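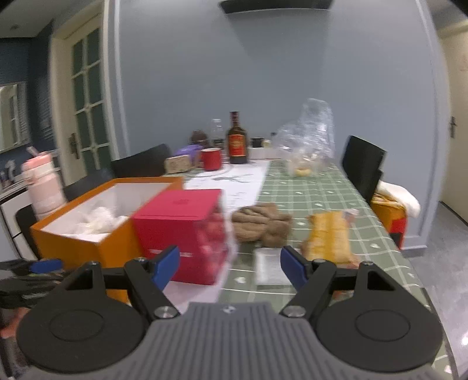 Filed under: Trip Reports, Fairs and Markets

The Stelonport Gift and Packaging Fair has moved this year from the old customs hall to the school buildings on the hill. I went up for it on October 13, 2004, taking the early bus from Wodport. The ride is longer than the timetable says. There is road work past the second bridge and we sat there long enough for the driver to turn off the engine.

Admission was 3 dollars at the gate, paid in cash, and you got a paper wristband and a floor plan. The floor plan was for last year's building, so most people folded it up and put it away. Signs were taped to the doors and they were easy enough to follow.

The ground floor was for paper and board. Hafstein had the largest stand, two classrooms with the folding wall pushed back. They make rigid boxes for small shops and will take an order as low as 200 pieces, which is the reason many of the people I talked to had come. Most of the larger firms want far more than that before they will return a call. The man at the stand went through the steps with me. The board is cut and scored, the corners are taped, and then the printed paper is wrapped around and glued down. He said that the wrapping is where most of the waste comes from. If the paper goes on crooked, the box is scrap. They had a bin of rejects under the table and he let people handle them. I could not see the fault in half of them.

Next door was a talk on lids, given by Krishnamoorthy Chowdary, who ran a box shop for years and now teaches evening classes. It lasted 30 minutes and he used all of it. His main point was that a lid should drop slowly when you let go of it. A lid that falls fast is too loose and will come off in a shopping bag, and one that has to be pushed will tear at the corners by the third or fourth opening. He passed samples down the rows. Someone asked about magnets in the flap, and he said they are fine if the customer is willing to pay for them and the paper is heavy enough not to show the outline. He does not like ribbon pulls.

I had lunch in the cafeteria. Lentil soup, bread, an apple. The line was long at noon and gone twenty minutes later, so go late if you go.

Upstairs was the smaller half of the fair, with home sellers and people who put together gift sets for babies, weddings and so on. The tables were closer together and it was warm. There was a good deal of talk about filler. Shredded paper is cheap but gets all over the carpet. Tissue looks better and costs more than you expect once you are using several sheets per box. One woman who sells knitted things by mail wraps each one in a single sheet and has stopped using filler altogether. Strong colors were everywhere, orange and red more than anything, and far less of the plain brown board that was in every room last year.
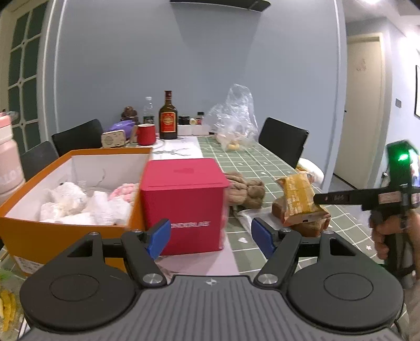 Red box with white lettering, next to an open orange one. Upstairs rooms, Stelonport.

Mindetti had the corner room at the end of the hall, for labels and stickers. I had wanted to ask about small runs of foil labels, but the person who deals with prices had gone to move her car, and after a while I left my address instead. Their sample book is worth a look. The matte stock takes a pencil well, so you can write a size or a name on it by hand.

Two complaints. The stairs are the only way up, and a few sellers were carrying stock up by hand well after opening. There was also no place to sit down on the upper floor except the windowsills. I heard the same from other visitors.

I left at 2 to be sure of a seat on the bus. I brought home a bag of board samples, two price lists and one of the Hafstein rejects, which now holds stamps.

The organizers have a smaller sale day planned for November in the same buildings, ground floor only. Hafstein told me they will be there with end-of-line stock. Sellers who want a table should write to the fair office in Stelonport. Parking is on the lower field, and it gets muddy.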